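Wrist camera view at an open day demo – how close is too close?
Posted August 29, 2020 in Automation and Robotics

We are running a bench demonstration for an open day at the Fellum workshop. The task is PC disassembly: one arm, a gripper, a desktop case lying on its side with the cover off. Visitors stand behind a barrier and watch the wrist camera feed on a monitor.

Real boards kept getting damaged in rehearsal, so the case now has a grey plastic tray shaped like a simplified motherboard, with a white square where the CPU would go and latch blocks for the memory slots. The hard drive is real and sits in a blue caddy. There are also two expansion cards in the case.

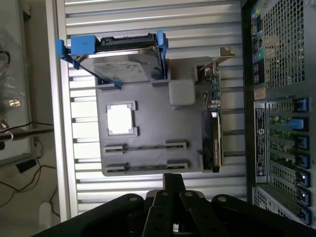

The trouble is that people at the monitor lose track of which way is up. The case is on its side and the camera turns with the wrist, so "top of the board" means nothing to them. At the trial session in January we had 854 visitors and the commonest remark was that they couldn't tell what the arm was about to grab. Should I back the arm off between picks, rotate the feed in software, or add a second fixed camera? Budget is small.

Potevmont

3 answers

Evangelista
Add the fixed camera. Mount it above the bench, square to the case, and give it the larger share of the monitor. Keep the wrist feed as an inset. A wrist view is useful to whoever is programming the approach, but the fingers take up the near edge and a visitor has no reference for scale.

I would leave software rotation alone. If you correct for wrist angle, the gripper appears to swing around while the case stays still, and that confuses people in a different way. Lock the wrist to one heading during the approach if your grasp allows it, and only turn for the final alignment.

For the pauses, program a waypoint well clear of the case and hold there for two seconds before each descent. It costs little cycle time and lets the presenter name the part. Check that the retreat path clears the drive caddy before you run it at full speed. We clipped ours twice, both times on the way out.

Fellum_bench
use coloured parts. blue shows up fine on a monitor, grey on grey doesn't. paint the latch blocks or put tape on them

Allow
Agree with the fixed camera, with one addition. Our whole display setup came to 2,120 dollars and most of that was the monitor, so price the camera separately before you rule it out. An ordinary webcam on a rigid arm was enough for us.

Print a plan of the case in the same orientation as the overhead view, label the drive, the cards and the slots, and fix it beside the screen. Don't bolt the overhead camera to the robot's own table – ours shook on every stop until we moved it to a separate stand.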